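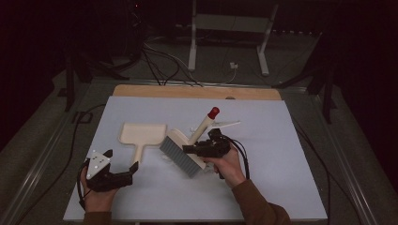

Section 4. Comparing finger sets on the hand-held grippers

Use this section when you have two finger sets and want to know which one suits a job. The trials use the dustpan and brush set from the household kit. The steps are the same for the Kundance and Trakari finger sets. Mount the fingers as described in Section 2 before you begin.

Before you start

1. Clear the light-colored board and wipe it down. Put the dustpan flat on the board, with its handle toward the operator. Lay the brush to the right of it.

2. Connect both grippers to the Desmet controller and let each cable hang outside the operator's forearm. Move both arms through their full reach. If a cable pulls tight or drags over the board, reroute it now.

3. Open and close each gripper fully. The fingers should meet along the whole pad. If they touch only at the tip, loosen the finger screws, reseat the fingers and tighten again.

Caution: Keep your free fingers away from the linkage when the gripper closes. It can pinch.

4. Check that the marker plate is firmly attached. A plate that shifts during a trial makes the position record useless, and the trial has to be run again.

5. Name the session in the Stiltimell logger. Enter the finger set, the pad type and the operator's initials.

Trial A: Flat objects

6. Open the fingers wide and bring them to either side of the dustpan handle. Stop with the handle between the fingers and hold still for 2 seconds. The logger uses this pause as the start point.

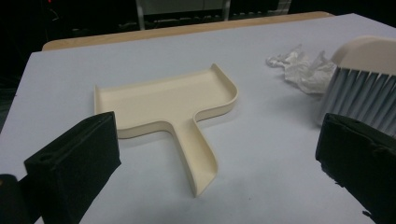 Keep the wrist low as you move in. Thin handles sit close to the board, and a steep approach leaves only the fingertips to do the work. Some finger sets will ride up over the edge when this happens. Write that down as a miss, even if you get hold of the object on the second try.

7. Close the fingers, lift the dustpan clear of the board and set it down again. Mark the attempt as held, slipped or missed.

8. Repeat with the brush. Grip the handle and keep the pads off the bristles.

Note: Worn foam changes the results. Look over the pads before each session and record any tears. Natália Pacheco's first comparison used old pads on one side and new pads on the other, and all 139 attempts were thrown out.

Trial B: Round handles

9. Place the fingers on opposite sides of the handle and close them slowly. Both pads should reach the surface together. If one side touches first, open up, move the wrist over and close again.

10. Lift and tilt the handle to one side, then the other. Watch for it turning between the pads. A handle that turns but does not drop is marked as slipped.

11. Change the finger set and repeat both trials with the same operator. Changing operator and fingers together makes the two sets hard to compare.

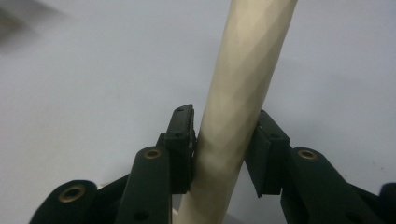 How often should the pads be replaced?

Replace them when the foam is torn through or no longer springs back, and in any case after 3,000 closings. Always change both pads on a gripper together. The closing count is on the controller's status page.

Saving the results

12. End the session in the logger before you unplug either gripper. Unplugging first can lose the last attempt.

13. Export the session and check that the number of attempts matches your written sheet. If they differ, keep both and add a note. Send the note with the export to Oanh Đoàn, who keeps the comparison table.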